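Filed under: Diary, Clothes & Shopping

Coat day in Cusbridge

Caught the 9 o'clock bus into Cusbridge because the lining of my winter coat has gone at both armholes and I am tired of putting my hand through the wrong gap. February is a poor month to buy one. The shops have their linen out and the coats that are left are all extra small or mustard.

Started at Podero, upstairs. They had one long navy wool coat in my size at £415, down from something sillier. Good weight, deep pockets, horn-type buttons. I tried it on twice and walked as far as the mirror by the stairs. The sleeves were an inch too long and they charge for alterations now, so I put it back.

Chae was next, across the market square. I have bought shirts there since 2000 and it used to be half the width. They have given the back room over to knitwear and moved the men's coats down to the basement, where the light is bad. Found a charcoal one, single-breasted, £267. Sleeves right, shoulders right, a bit plain. Asked them to hold it until closing.

Had soup, then went round Cletano mostly to get out of the rain. It is still more homeware than clothes -- throws, cushions, slippers by the till. Nothing for me except socks, so bought socks. 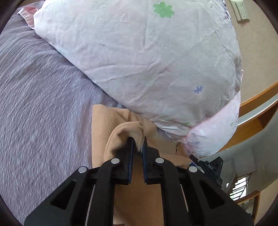 Tan fleece blanket, stitched edge.

Went back to Chae at ten to four and paid for the charcoal. They gave me a proper hanger and a cover that does up at the bottom. The old coat can do for the garden once I have pinned the lining.

Home by half past five. Tried it on again with the thick jumper and it still buttons. Must look for a scarf, the green one is wrong with it.

Recent entries
Resoling the brown boots
Two shirts and a refund
The trouble with corduroy
Moths again

Back to top | Contact | All entries © the author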